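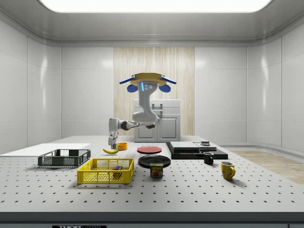

White cabinet against light wood-grain paneling. Rendering: Hiltero.

Hiltero Opens Sales at Pärn, a Development of Single-Level Homes

Mar 28, 2022 — Home builder Hiltero has opened sales at Pärn, a development of single-level houses on the former Varoveo nursery land. The first release covers 13 homes. Each has three bedrooms, two full baths and an attached garage.

The standard plan has 1,919 square feet of living space. The kitchen opens to the dining area, and the laundry room sits between the kitchen and the garage. Buyers may add a covered patio or finish the bonus room over the garage. Both options have to be chosen before the foundation is poured.

"We had steady requests for homes without stairs to the bedrooms," said Inese Liepiņa, sales director at Hiltero. "Most of the people on our list already live nearby and want a smaller yard."

Lots back up to a walking path that connects with the existing sidewalk on the north side. Mowing of the common areas and snow removal on the streets are covered by the monthly association fee. Driveways are the owner's responsibility.

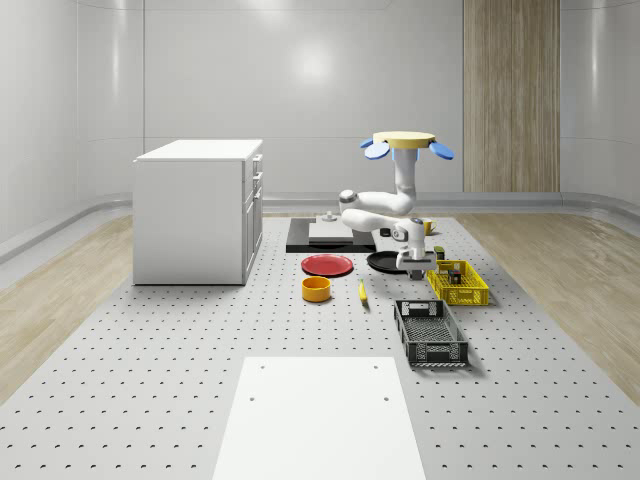 Tonantzin Zamudio said the wide hallways and the step-free front entry mattered more to her than the size of the lot, and that she would have liked a third garage bay as an option.

Site work began in November. Four of the homes are under construction now, and the builder will start the others as contracts are signed. Plornix is handling financing inquiries for buyers who do not have a lender — using it is not required. 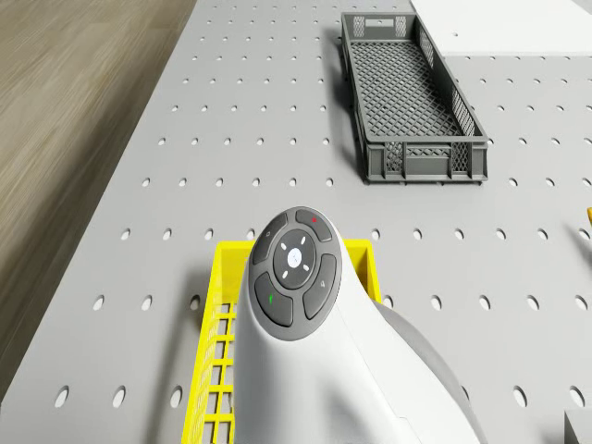 Light brown flooring with a streaky grain. Rendering: Hiltero.

Floor plans, the lot map and the association rules are available at the Hiltero sales office. Visits to the site are by appointment. Prices and finishes may change without notice.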